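Friday, late evening

My legs are heavy and I write this sitting on the bed with my feet on two pillows. We had the mixed doubles match against Holtgate tonight, badminton, the third of the season. Mercedes and I lost it in three games. I am not so sad as I expected to be.

The first game we won easily. I served short, and the tall man, Benoît Caron, did not like it at all. In the second I began to think about the score, and this is always my mistake. I lifted the shuttle when I should have pushed it flat, and Caron smashed it at my hip again and again. Mercedes said to me, "Anel, stay in front, leave the back to me." I said yes and then I went to the back. She was right to be angry for a minute.

The third game was close until the change of ends. After that I had no more air. In November I promised myself to skip rope 300 times each morning, and I must admit that most mornings I stop at 100. One can see it on the court.

Marion Strachan, who is 42 and has played in this league longer than any of us, beat her opponent in 20 minutes and then ate an orange. I would like to have her backhand. She told me that my grip is too tight when I am nervous, and that I should hold the racket like a small bird. I have heard this before in my own language, but with an egg.

Omprakash drove us home and we talked about strings the whole way. He wants me to try a lower tension. I will do it before the next match, and I will also write to Mercedes tomorrow to say sorry for the second game.

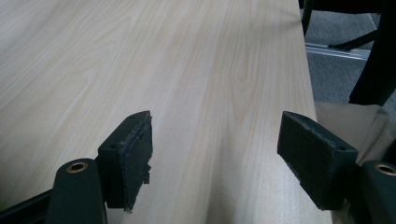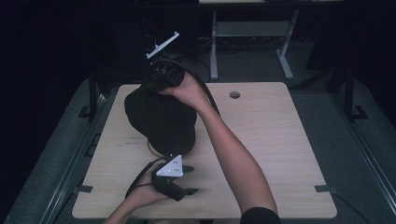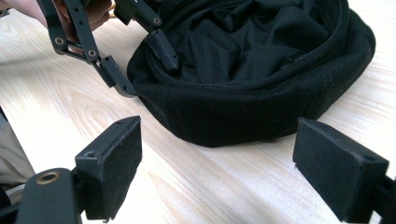 The light wooden tabletop, with the black cloth thing on it in the second and third.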